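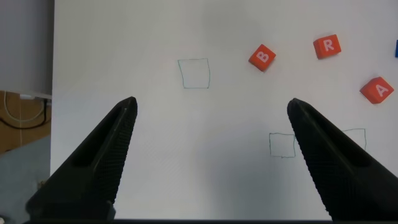
《机器人操作技术》课程讲义
第五讲 桌面操作教学套件的选型与评价

适用对象:自动化专业、机器人工程专业三年级
开课单位:机器人工程教研室
修订日期:2026年9月7日

一、本讲目的

前四讲介绍了机械臂运动学、末端执行器分类、手眼标定和示教数据的基本格式。本讲以Cernunance桌面操作教学套件(以下简称“本套件”)为对象,讨论教学单位在采购或租用此类产品时应当考察的内容,并说明本课程实验环节对该套件的使用要求。

学生学完本讲后,应能读懂套件的技术说明书,能够独立设计一项字母方块摆放任务,并能依据试用记录写出评价意见。评价意见须以本人小组的试验数据为依据,不得照录供货方宣传材料。

二、套件的组成

本套件由供货方Zundero提供,分为硬件、软件和服务三部分。

硬件部分包括六轴桌面机械臂一台、平行开合式二指夹爪一副、腕部小型相机一台、控制盒及电源。夹爪手指为黑色,指面带有细密纹理,指背开有长槽。腕部相机固定在夹爪后方,两根手指始终出现在取景范围的下半部,学生可据此判断手指与目标物之间的相对位置。

任务物料包括带白色字母的橙红色方块和白色工作面。方块边角为圆角,字母印于顶面。工作面上的目标框由学生用细笔手绘,不要求尺寸完全一致。教研室曾考虑改用印刷目标板,经讨论后仍保留手绘方式:目标框的大小和边线略有出入时,学习所得的策略是否仍能完成放置,本身即为考察内容之一。

软件部分名为Juvow,负责示教录制、回放、数据标注和策略部署。其数据格式与第四讲所述格式基本一致,关节角、夹爪开度和腕部图像按同一时间戳存储。

服务部分包括一次现场安装、一学年的远程支持和夹爪指垫更换。续约服务须另行订立合同。

三、任务定义

本课程采用的基准任务为“三字母归位”。工作面上绘有三个方形目标框,标有A、B、R的三个方块散放于目标框之外,朝向任意。机器人应依次抓取各方块,放入指定的目标框。

任务的书面定义应当写明下列事项:

1. 初始条件。方块均位于目标框之外,字母面朝上,彼此不接触。夹爪处于张开状态,指间无物。
2. 对应关系。各字母与目标框的对应关系在试验开始前指定,试验过程中不得更改。
3. 成功判据。方块底面完全位于框线以内,字母面仍朝上,夹爪已松开并离开方块。压线计为部分成功,单独登记。
4. 终止条件。方块掉落至工作面以外、夹爪碰撞工作面、操作人员按下急停按钮,均视为该次试验终止。

设计任务时应注意遮挡问题。腕部相机随夹爪运动,手指可能遮住一部分目标框,靠近手指内侧的框线尤其容易受到影响。如策略只依据当前一幅图像作出决定,在目标框被遮挡时容易产生偏差。各小组应在报告中说明所用策略是否利用历史图像,以及遮挡发生时的处理方式。

方块的朝向同样需要记录。字母倾斜时,夹爪应先旋转至与方块侧面平行再行闭合。若手指沿对角线方向夹持,方块可能在闭合过程中转动,放置后的朝向便难以控制。

四、示教数据的采集

每小组采集200段示教数据。每段数据对应一次完整的三字母归位操作,从夹爪张开并位于工作面上方开始,至第三个方块放置完毕、夹爪抬起为止。

采集时遵守以下规定:

(一)操作人员在每段数据开始前重新摆放方块,位置和朝向不得与前一段相同。
(二)采集过程中不得移动工作面。工作面如有移位,应停止采集,重新进行手眼标定检查。
(三)线缆应理顺并置于机械臂运动范围之外。
(四)室内照明在同一批数据中保持不变。需要研究光照影响的小组,应将不同光照下的数据分批存放。
(五)操作失误的数据不得删除,应标注为失败并注明失败环节。

上一教学周期内,教研室共收到有效示教数据1754段,经复核后保留1643段。剔除的数据主要存在两类问题:一是时间戳不连续,二是起始状态不符合任务定义,例如录制开始时方块已有一部分位于框内。各小组提交前应自行检查这两项。

五、评价指标

对套件的评价分为五个方面,各小组均须填写评价表。

定位重复性。令夹爪反复到达同一示教点,测量指尖位置的偏差。测量应在空载和夹持方块两种状态下分别进行。

夹持可靠性。考察夹爪抓取、提起和平移方块的全过程,记录打滑、转动和掉落的情况。指面纹理磨损后应重复此项试验。

视觉可用性。检查腕部图像能否辨认方块上的字母和细线绘制的目标框。框线较细,在手指阴影落于工作面时对比度会降低,应专门记录此种情况下的识别结果。

软件易用性。由未参加过培训的学生按照说明书完成一次录制和回放,记录所用时间及求助次数。

服务响应。依据报修单记录供货方的响应时间和处理结果,不采用口头评价。

教研室同时取得了Du Plessis公司同类套件的试用许可。两套设备应使用相同的方块、相同的工作面和相同的任务定义进行对比。对比试验安排在11月进行,具体分组另行通知。在此之前,各小组不得就两种产品的优劣作出结论性表述。

六、试用中已发现的问题

下列问题由教研室在试用阶段登记,供各小组参考。

1. Juvow软件在长时间录制后,图像预览出现延迟,而存储数据的时间戳未受影响。操作人员如依据预览画面进行操作,应每完成一批后重新启动预览窗口。
2. 夹爪张开至最大行程时,外侧占用空间较大。方块摆放过密,手指下降时会碰及相邻方块。
3. 说明书中关于手眼标定的章节缺少误差允许范围,供货方已答复将在下一版中补充。补充之前,以本课程第三讲给出的范围为准。
4. 急停复位后,软件不会自动恢复夹爪开度,须手动执行张开指令。

七、安全要求

机械臂通电期间,手部不得进入其运动范围。重新摆放方块时,应先将机械臂置于暂停状态,并由同组另一人确认。更换指垫须断电进行。长发应束起,不得佩戴悬垂饰物。

八、作业与提交

每小组提交任务定义书一份、示教数据一批、评价表一份。任务定义书不超过5页,须附目标框布局草图,并标明各框与字母的对应关系。评价表中凡填写“不合格”的项目,应注明试验编号和具体现象。

作业通过课程平台提交,文件名包括班级和组号。逾期提交按课程成绩管理办法处理。

思考题:
1. 若将手绘目标框改为颜色填充的方块区域,视觉可用性一项的试验方法应作何调整?
2. 在腕部相机之外增设一台固定相机,可以改善哪些遮挡情形?其标定工作量如何变化?
3. “部分成功”是否应计入成功率?试就采购评价和教学评价两种用途分别说明。

阅读要求:第三讲“手眼标定”全文,第四讲“示教数据格式”第二节,Juvow软件使用说明书录制与回放两章。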